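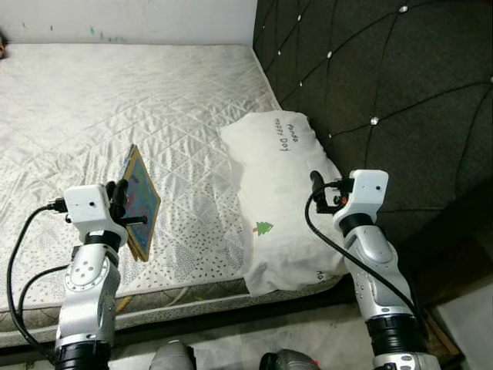
Kristof Dierckx has not slept past four in the morning since December, and he would like it known that he has tried everything you are about to suggest.

"Chamomile," he says, holding up a finger. "Magnesium. The podcast where a man reads train timetables. I now know a lot about trains."

Dierckx, 61, spent most of his working life on the night desk of a freight office in Flondemthorpe, going to bed when his neighbors were scraping ice off their windshields. He was good at it. He slept like a stone through lawn mowers, school buses and one small kitchen fire. Then he retired, bought a bathrobe, and discovered that his body had no interest in the new arrangement.

"I thought you just stopped working nights and became normal," he says. "Like taking off a hat."

He is now at work on a book about it, titled Wonanness, a word he made up at four in the morning and has declined to explain at any other hour. So far it runs to 80 pages. His old shift partner, Koen De Bruijn, has read them all and reports that 2 are very good.

"Koen is a harsh man," Dierckx says. "He also sleeps 8 hours a night, so I don't consider him an expert."
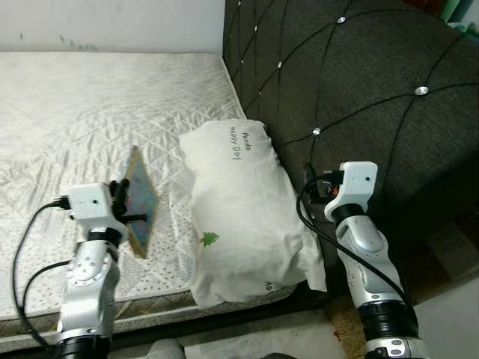
Sleep advice annoys Dierckx mainly because of how much of it comes down to shopping. He has been told to buy a cooler pillow, a heavier blanket, a lamp that pretends to be the sun. Bedroom furniture gets the worst of it. He can speak at length about the dark gray headboard, the tufted kind with diamond stitching and shiny little buttons like crystals where the lines cross, which he regards as a fine thing to look at if you happen to be awake. "And I am," he says. "I'm the ideal customer. Somebody asleep gets nothing out of those buttons."

What has helped, a little, is giving up. On the advice of a sleep clinic in De Haan, he no longer lies there bargaining with the ceiling. If he wakes at four, he gets up, sits in the kitchen with the small light on, and goes back when his eyes get heavy. He is also supposed to rise at the same time every day no matter how the night went, a rule he describes as "rude."

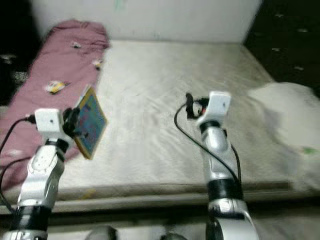 The kitchen hours have turned out to be decent company. He writes a page or two by hand. Makia, the cat, comes in to check whether breakfast has been moved up, and leaves when it hasn't. Now and then De Bruijn, who claims he was up anyway, sends a message to ask how chapter five is going.

"He isn't up anyway," Dierckx says. "He sets an alarm. I saw it on his phone." He looks pleased about this for a moment, then changes the subject to trains.

I ask whether he misses the night desk. He misses the coffee machine, he says, and the radio, and the way drivers talked when they thought the boss was home in bed. He doesn't miss the chair. Last Friday he slept until a quarter to six and told the mailman about it.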